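Regrouting a Tile Backsplash

Old grout comes out easier than most people expect, as long as you go slowly. Run an oscillating tool down the center of each joint and clean up the edges with a hand saw. Stop when you have cleared two thirds of the tile's depth.

Vacuum the joints, then wipe them with a damp sponge and let them dry overnight.

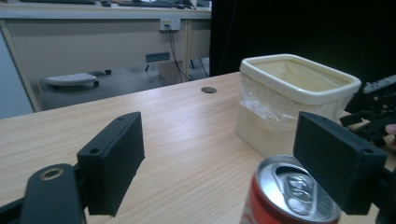

Glykeria Konstantinidis: Does unsanded grout work for joints this narrow? Mine are under an eighth of an inch and the tile is polished.

Yes, use unsanded. Sand can scratch a polished face. Mix small batches - one you can spread in 20 minutes - and push the grout in with a rubber float held at an angle. Wipe diagonally across the joints so you don't pull any out.

Wait 72 hours before sealing. Leave the joint at the countertop free of grout and fill it with matching caulk.

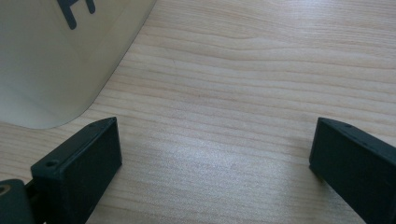
Cameron Doolan wrote that he sealed his the next morning and the joints stayed blotchy until he stripped them and started over. Keep the leftover powder in a jar with the color name on the lid.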